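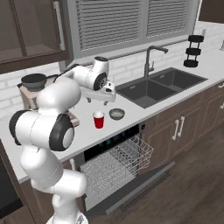
A white countertop with a coffee machine on it.

Water hardness sets the working life of most kitchen appliances, and few owners know the figure for their own tap. Hardness is the amount of dissolved calcium and magnesium in the supply, usually stated in milligrams per liter. When the water is heated, part of that load comes out as scale. It settles on whatever is hottest, which in a kettle or a coffee maker is the heating element.

The town of Cundcombe draws from a chalk aquifer and delivers water at more than 200 milligrams per liter. Bikham, on the far side of the ridge, uses a surface reservoir and gets soft water. The same model of boiler behaves differently in the two towns. Segers, a repair shop that takes work from both, keeps the failed elements in labeled bins. The Cundcombe bin fills first.

Scale is a poor conductor of heat. A coated element has to run hotter to bring the water to the same temperature, and the extra heat stresses the metal sheath. Valves and spray nozzles fail in a different way - the deposit narrows the opening until flow drops below what the machine expects, and the control board stops the cycle.

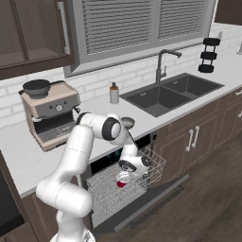

Hoi-yan Chang thinks the element gets too much of the blame. "Look at the inlet valve first," she said. "I've replaced 2 elements this year that had nothing wrong with them. The valve was closing late, and the machine was heating short of water."

Most dishwashers sold in hard-water areas include a small ion-exchange softener, which swaps calcium for sodium and is flushed with brine from a salt reservoir. The softener has to be set to the local hardness. Set too low, it leaves a chalky film on glasses. Set too high, it wastes salt and can etch them over time.

Whole-house units work on the same principle. The Arkis cylinder, common in Cundcombe since last May, regenerates after every 1,000 gallons, by meter. Older timer units regenerate every four days whether water has been used or not.

Test strips are adequate for setting either type. Take the sample from the cold tap, ahead of any softener, and read the strip at the time printed on the packet.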